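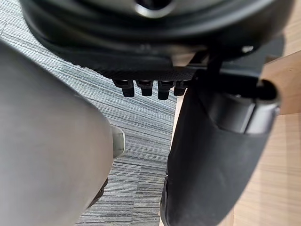
Se fosse para arrumar papéis, disse uma senhora atrás de mim, ela arranjava um sobrinho que o fazia por metade do preço e ainda almoçava em casa.

Contos > Arquivo > Dias abertos
01/07/2020 - por Cadernos de Juststead

Ri-me, confesso, e logo me senti culpada, porque os dois rapazes da Irnier tinham passado a manhã a receber-nos com uma paciência de santos e a explicar tudo outra vez a quem chegava atrasado. Eu tinha vindo de Jestov no autocarro das oito, com um farnel grande de mais no saco, só para ver com os meus olhos a máquina que, segundo a carta, ia tomar conta do nosso arquivo a partir de agosto. Trinta anos de arquivo, meus amigos! Tinha-os todos nas costas, e nos joelhos também.

Deram-me um autocolante com o número 183, que colei no casaco e que ainda lá está, porque não tenho coragem de o tirar (e porque a cola é muito boa). Depois levaram-nos para junto do armário e pediram que escolhêssemos uma coisa para o robô segurar. A senhora do sobrinho queria um bule. Eu pedi uma pasta, claro está, que outra coisa havia eu de pedir?

Trouxeram uma azul. E eu, que tinha ensaiado no autocarro uma cara de pessoa difícil de impressionar, esqueci-me dela por completo. Os dedos pretos agarravam a pasta pelos dois lados, quase a tocarem-se a meio da capa, diante do armário de portas abertas, e a pasta ia um bocadinho torta, tal e qual como eu as levava ao fim da tarde, quando já só pensava na sopa. Apeteceu-me estender a mão e endireitá-la. Não estendi - tinham-nos pedido que não mexêssemos em nada - mas dei meio passo em frente, e o rapaz mais alto viu, e sorriu.

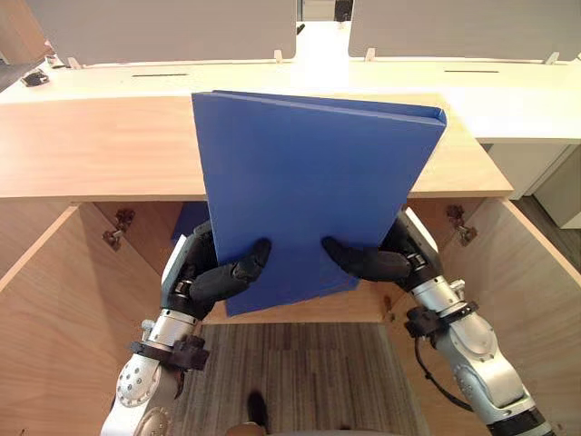 O processo Lapiņa

No fim perguntaram se alguém tinha dúvidas. Levantei o braço e quis saber o que faria a máquina com o processo Lapiņa, que são 209 folhas atadas com um cordel, sem lombada nem etiqueta, e que toda a gente arruma no sítio errado, menos eu. O rapaz pensou um bom bocado, coçou a orelha e perguntou-me qual era o sítio certo.

Expliquei-lhe. Levei tanto tempo a explicar que a senhora do sobrinho se foi embora, e o autocarro das quatro também, e ele escrevia tudo num caderno, à mão, com uma letra miudinha que eu teria gostado de ver numa etiqueta. Quando acabei, reparti com ele o farnel. Perguntou-me se eu podia voltar na semana seguinte, para lhe falar das outras prateleiras, e eu respondi que tinha de ver a minha agenda, que estava vazia, e que às oito havia autocarro.

76 partilhas | 125 comentários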